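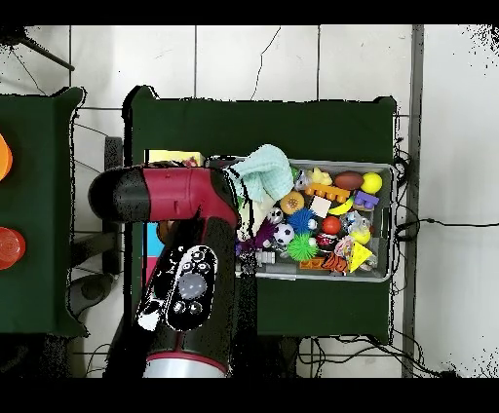

toy bin day. one bin, everything out, wiped, sorted, back in. told myself it'd be a quick one before lunch. thread bc I need witnesses

2/ background: we had three bins. one cracked, one got taken over by dress-up stuff, so all the toys ended up in the gray one. no system. you want a thing, you dig. the digging is how stuff gets everywhere

3/ rule for today is four piles. balls. squishy and spiky things. foam letters + bricks. and "what is this"

4/ balls first because they hog the room. two soccer balls, one bigger than the other, plus a football and a red one and a yellow one. nobody here plays soccer btw. we have a hallway and a lamp we used to like

5/ pulled the balls and the pile dropped by a lot. should've stopped there and called it done. did not

6/ foam letters. found the purple E. a whole alphabet came home with us from the Hodley swap in April and I can now account for E. if you have the rest of my alphabet please advise

7/ the spiky balls, one blue one green. these get washed the most and still grab every hair in the house. warm water, dish soap, old toothbrush, go around the base of the spikes. air dry. do NOT put them in the dryer, ask me how my Saturday-type mood was after that

8/ ok the orange donut squishy. dust magnet. tip from my sister in law that works: wash w a drop of soap, pat dry, then the tiniest bit of cornstarch rubbed all over. stops being tacky for a few weeks

9/ someone asked what wipes. not wipes, I do a spray bottle. 500 ml water, squirt of dish soap, splash of white vinegar. cloth not paper towel, paper sheds all over anything soft

10/ green towel is the drying towel. it has been the drying towel for so long it's not allowed back in the bathroom

11/ feathery purple thing. cannot be washed, cannot be wiped, I shake it out the back door and we move on w our lives

12/ banana and the little duck go in a separate kitchen/bath basket from now on. they've been living w the soccer balls for no reason. duck gets squeezed out over the sink first, always check for gunk inside. if the water comes out gray it goes in the trash, sorry duck

13/ the little gray and white robot is staying. I tried to put it in the donate bag and there was a Discussion

14/ clear bags: I like these for the tiny parts. you can see what's in there without dumping it. write on the bag w a marker tho bc in two weeks they all look the same. I didn't write on mine. so that's an open question

15/ "just buy the Brudden cubes" I priced them!! 460 for the wall set. for toy bananas. the gray bin has a handle slot and was basically free, it's fine

16/ new layout for anyone copying: big balls go in a net bag on the hook by the door, never back in the bin. spiky + squishy on the left. letters and bricks right. small stuff bagged, on top, so it doesnt sink

17/ bottom of the bin report: sand, one sock, half a cracker, a bread tie, sticker from a pear. wiped it twice

18/ "what is this" pile is down to 2 things. one might be part of a pump?? keeping it a month then it goes

19/ the ladybug looking one needs a wipe and I've lost the cloth. brb

20/ found cloth. it was on my shoulder

21/ ok it's 4 pm, lunch did not happen, making toast. will do the dress-up bin next, prob not this week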